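Nondberg reissue: which pressing did you get?

Forum: Melodic Rock and AOR > Vinyl and CD talk

letard_fan
Posted 09/10/2018
My copy of the Nondberg debut came in the mail this morning. It's the new double LP, black vinyl, number 177 on the back. The shop told me there were 357 numbered copies and the rest are plain. Has anybody compared it with the old CD yet? I've only played side one. The drums are a lot louder than I remember and I can't decide if I like it.

Collov
I have the plain one. Same record, same sleeve, just no number. I paid 20 less for it than the numbered copies were going for, so I'm fine with that.

The drums are louder. It's a new mix, and it says so on the inner sleeve in small print. They should have put that on the front.

sidefour
It's a remaster. The label's page says remaster. I don't hear a new mix, I hear more low end and less hiss.

Collov
Play the second verse of "Harbor Lights" on both. There's a backing vocal on the new one that isn't on the CD at all. You can't get that from a remaster.

Binta Bassey
Collov is right on that song. I put them on back to back last night. The backing vocal is there on the new one and the keyboard intro is four bars shorter. The other songs on side one sound like the same mix to me, only louder.
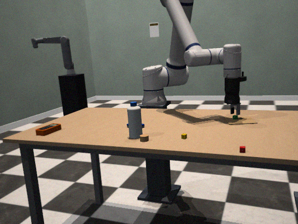
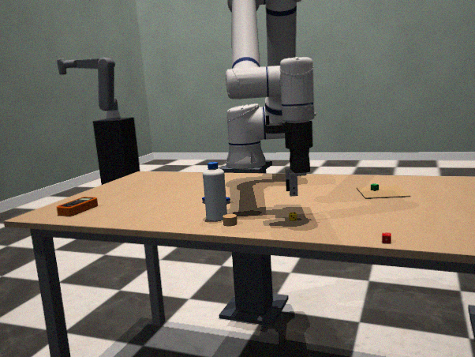
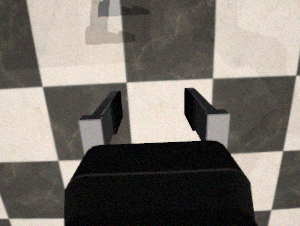
Side three is where it gets messy. "Cold Wire" fades early on my copy, before the last guitar part is done. The old CD runs all the way to the final chord. I'd like to know if that's on every copy or if I got a bad one.

letard_fan
Just checked side three. Mine fades early too.

sidefour
Mine as well. OK, I'll give you "Harbor Lights" after playing it again. But the fade could be a side length thing. They put four songs on that side and two on the last one.

Collov
Then move one song over. Side four has plenty of room. I don't see why you'd trim the best solo on the album to leave space for a demo.

oldtapes
I like the demo. It's the only reason I bought this. Akinola sang it in a lower key before they settled on the album version and I think it's the better take.

Collov
We'll have to disagree there. He's flat on half of it.

oldtapes
It's a demo.

Binta Bassey
Does anyone know if the CD version of the reissue has the full "Cold Wire"? I'd buy it just for that if the price is normal.

sidefour
CD is out in December. The track list has the running times and "Cold Wire" is listed at the old length. I wouldn't trust it until somebody has one, because the LP sleeve lists the old length too.

letard_fan
Good catch, it does say that on the sleeve. I wrote to the label about the fade. They answered with a form letter about returns.

mk_3250
I still have the original LP from when it came out. No fade on that one, and the drums sit back where they should. It's a thin pressing with some noise between songs, but I'm keeping it and skipping this one.

letard_fan
If you ever want to sell it, send me a message.

mk_3250
Not for sale, sorry.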